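Fitted sheet keeps creeping off one corner of a deep mattress
Posted in Bedding and Laundry

Rhiannon Harries
29th August

We bought a thicker mattress in May and since then I can't get a fitted sheet to stay on overnight. It always starts at the same corner, the one at the head end on my side. By morning the elastic is up on top of the mattress and the whole side of the sheet is in ridges. The other three corners hold most nights.

What I have tried so far:

Washing the sheet hot to shrink it a little. It shrank in length and not in depth, so now it's worse.

Safety pins. They held for two nights and then one tore a small hole.

Turning the mattress end for end. The problem stayed at the same corner of the bed, so I don't think the mattress is lopsided.

The sheets are all cotton. Two sets are from Padska and one is an older set with no label left in it. I'd like to fix what I have before I buy more. The bed is against the wall on one side, so anything I have to fasten every week on that side is going to be a pain. Is it the sheets, the mattress or how I'm putting them on?

Fatos Begović
Member, 2677 posts

Probably the depth of the sheet. Measure the mattress from the bottom seam to the top at its highest point, and include a topper if you use one. Then lay the sheet out and measure the corner seam from the top of the corner down to the elastic. The corner seam should be longer than the mattress is deep by at least 2 inches, so that the elastic ends up underneath. If the two numbers are the same, the elastic sits on the side of the mattress and will ride up as soon as you roll over.

Many older sets were cut for thinner mattresses, so your unlabeled one may never fit. The Padska sets may have fit when new and lost depth in the wash. Cotton shrinks in both directions but not always by the same amount. Stop washing them hot. Warm is enough for sheets, and tumble dry on low or hang them up.

As for why it's one corner, look at which way round the sheet is. A fitted sheet is longer one way than the other, and on some beds the difference is small enough that you can force it on sideways. Three corners go on and the fourth only just makes it. A woven check or stripe makes this easier to spot, because the lines should run parallel to the edges of the bed. If they slant or bow, the sheet is twisted.

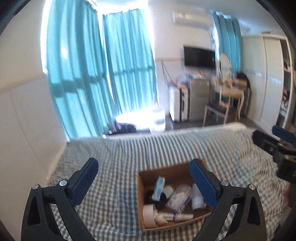
Home Help Boards — Bedding and Laundry Team

Wrinkles on one side with the rest lying fairly flat usually mean there is spare fabric on that side that needs to be pulled down and tucked under. Go to the middle of the long side, lift the mattress a few inches and pull the sheet under with a flat hand, then let the mattress down on it. Don't pull at the corners for this. Pulling at a corner moves the slack somewhere else.

The order matters too. Start with the corner that gives you trouble, then do the one diagonally across from it, then the other two. Most people do the two head corners first and finish at the foot, which puts all the strain on the last corner. If yours is always the head corner on your side, my guess is that you finish there because it's the easy one to reach with the bed against the wall.

If the depth is short by only a little, you can replace the elastic. Unpick the casing for a foot or so on each side of the corner, run new elastic through and stitch the ends down. I use flat elastic, a quarter inch wide. I have done four sheets this way and all are still in use. Elastic that has gone crunchy when you stretch it is finished and no amount of tucking will help.

If you want straps, get the kind that run diagonally under the corner with a clip at each end. The long ones that cross under the whole mattress work better but you would have to pull the bed out from the wall to put them on. The clips can mark thin cotton, so put them on the hem where the fabric is doubled.

clalov98

Just buy deep pocket ones. I got the Shemweta ones and haven't had a problem.

Pukivden_Jo

Agree with most of what Fatos wrote but I would check the mattress cover first. We had the same trouble and it was a slippery waterproof protector. The sheet had nothing to grip. We changed to one with a cotton top and the sheet stopped moving, same sheet, same bed. A piece of rubber rug underlay between the mattress and the base also helps if the mattress itself slides.

Or give up on fitted sheets and use a flat one with folded corners. It takes longer to make the bed, but depth stops being a problem as long as the sheet is big enough to go well under on all sides.

Rhiannon Harries

Thanks. I measured, and the unlabeled set is short by more than an inch, so that one is going to be cut up for pillowcases. The Padska ones have enough depth, just. I do finish at that corner every time, so I'll start there tonight and go diagonally. There is a waterproof protector on as well. I'll leave it on for now and change one thing at a time.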